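Setting the anti-tip tubes and rear axle position on a Drodania rigid-frame chair

Updated August 3, 2024

These instructions cover the rear axle plate and anti-tip tubes on Drodania rigid-frame manual wheelchairs with the bolted axle plate. They do not apply to the Kerari folding frame, which has a fixed axle receiver and a different anti-tip socket. If the axle tube on your chair is clamped and has no row of holes, use the clamp procedure in the owner's manual.

Why the two settings are done together

Moving the rear axle forward shifts the user's weight further back relative to the wheels. The front castors carry less load, the chair turns more easily and it needs less effort to lift the castors over a threshold. It also tips backwards more readily. Moving the axle back does the opposite: the chair is steadier, longer, and heavier to steer.

The anti-tip tubes limit how far the chair can rotate backwards. Their position relative to the rear wheels changes whenever the axle is moved, so a tube length that was right before the change may be wrong after it. Check both every time, even for a move of one hole.

Tools and parts

5 mm hex key
13 mm open-ended spanner
Torque wrench with hex bit
Steel rule or tape marked in millimetres
Medium-strength threadlocker
Two wooden blocks of equal height, or a work stand
Clean rag

Put the bolts, washers and spacers somewhere they cannot roll. The left and right spacers look alike but may differ in thickness on chairs that have had the camber changed, so keep the two sides apart.
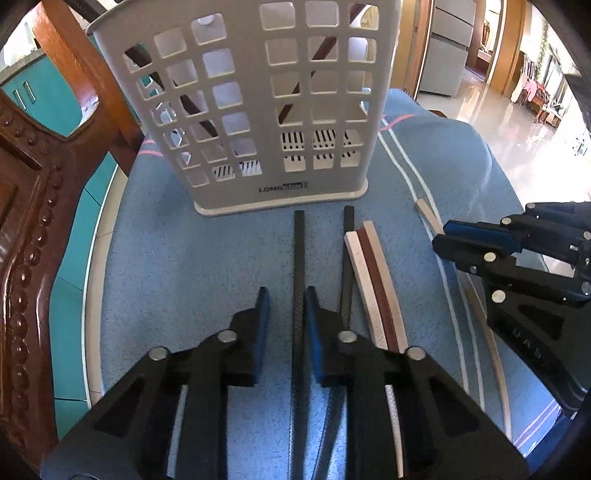

Basket on the cloth-covered raised surface.

Before you start

Take the chair out of use. No one should sit in it at any point while the axle plates are loose. Remove the cushion, side guards and any bag from the backrest. Bags matter more than people expect when it comes to stability, and the final check is done with the usual bag back in place.

Measure the present settings and write them down. You need:

1. The axle hole in use on each side, counted from the rear.
2. The distance from the front face of the backrest tube to the centre of the axle, measured level.
3. The ground clearance under each anti-tip wheel, with the tyres at their normal pressure.
4. The overall length of the chair, from the front of the footplate to the rear of the tyres.

If the two sides do not match in step 1, stop. Either the plates have been fitted wrongly or the frame is out of square, and the chair should go to a dealer.

Part A - Moving the axle

1. Press the quick-release buttons and pull off both rear wheels. Wipe the axle pins.

2. Support the frame on the blocks so that the axle tube hangs clear of the bench. The blocks go under the lower side rails, never under the castor housings.

3. Remove the anti-tip tubes. Press in the spring button, twist slightly and draw each tube straight back.

4. Slacken all four axle plate bolts by half a turn before removing any of them. Releasing one side fully while the other is tight can twist the axle tube and spoil the toe setting.

5. Take out the bolts and note the order of washer, spacer and nut.

6. Move the plates by one hole only. A single hole is a noticeable change for most users. Moves of two holes or more should be made in stages, with a few days of use between them.

7. Clean the old threadlocker from the bolts and apply a small drop of new. Refit them finger-tight.

8. Sight along the axle tube from behind. It should be level with the floor. Refit the wheels and measure between the rims at hub height, at the front and again at the rear. The two figures must agree to within 2 mm. If they do not, rotate the axle tube in its clamps until they do.

9. Tighten the plate bolts in a diagonal order to the torque stamped on the plate. Where the stamp has worn away, take the figure from the manual supplied with the frame. Do not guess and do not use the value for the castor housings, which is higher.

Check the castor angle next. Moving the axle forward or back at the same height does not alter it, but many plates have a second row of holes, and changing rows raises or lowers the rear of the seat. The castor stems must then be reset to vertical. A stem that leans will make the castors flutter at speed and will cause the seat to rise or fall as the chair turns.
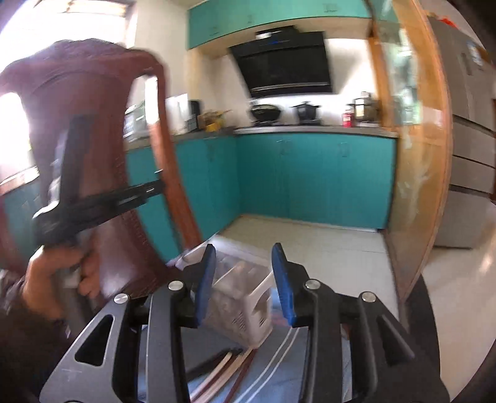

One reader wrote in to say that after a single-hole move forward the chair felt fine indoors but pulled to one side on the pavement, and asked whether the plates could be to blame. They can, but look at the tyres first. Unequal pressure is the most common cause, followed by toe error from step 8. A pavement also slopes towards the kerb to shed water, and a chair with more weight on its castors will tend to follow that slope more strongly. Test on a level floor in both directions before taking anything apart again.

Part B - Setting the anti-tip tubes

1. Refit both tubes in their receivers. Each button must come fully through its hole. Pull on the tube to confirm.

2. With the chair on a level floor, measure the clearance under each anti-tip wheel. The setting should fall within the range given in your manual, and both sides should be the same.

3. Adjust the height by pressing the lower button and sliding the inner tube. Use the nearest hole that falls inside the range. If two holes do, choose the lower clearance for a new user and the higher one where there are raised thresholds at home.

4. Check the length. The anti-tip wheels must sit behind the rearmost point of the tyres. If the axle has been moved back, the standard tube may no longer reach far enough. The long tube is sold separately under part number 583.

5. Turn each anti-tip wheel by hand. It should spin freely without side play.

Tubes from the older Flastano range fit the same receiver but are shorter, with a different button spacing. They will appear to lock and can then pull out under load. Do not use them on this frame.

Part C - Testing

Have a capable helper stand behind the chair for the whole of this test, with both hands close to the push handles or the backrest bar. Use a level floor with clear space behind.

1. The user sits in the normal posture with the cushion, footplate and usual bag fitted.

2. The helper tilts the chair back slowly until the anti-tip wheels touch the floor. Both should touch together. The chair should rest there without any tendency to go further.

3. The user leans back and reaches behind with one arm, then the other. The chair must stay on its anti-tip wheels.

4. The user pushes off sharply from rest, three times. Light lifting of the castors is acceptable if the user is comfortable with it. A hard strike on the anti-tip wheels at each push means the axle is too far forward.

Repeat the test on a gentle ramp, facing uphill, with the helper on the downhill side. Stability is lowest in this position, and a setting that passed on the flat can still fail here. If it does, move the axle back one hole and begin again from Part A.

Faults and remedies

Only one anti-tip wheel touches: the inner tubes are in different holes, or one receiver is bent. Compare the hole positions first.

Axle pin will not seat: dirt in the receiver, or the axle nut needs adjusting. Never ride with a pin that has not locked.

Clicking from the rear when pushing: usually a plate bolt. Check the torque on all four and renew the threadlocker.

Rear wheel rubs on the side guard: the guard bracket has not been moved along with the plate. On frames with the Baptista side guard, the bracket slides after its two small screws are loosened.

Chair no longer fits the car boot: compare the overall length with your first measurement. With the wheels off, the anti-tip tubes are the longest part at the rear and can be removed for transport. Refit them before the chair is used.

After the work

Check the torque of the plate bolts again after one week of use, then at each routine service. Keep the sheet of measurements with the manual, with the new figures written below the old ones. A dealer will ask for them if the seat, backrest or cushion is changed later, as any of these can move the user's weight enough to call for a fresh setting.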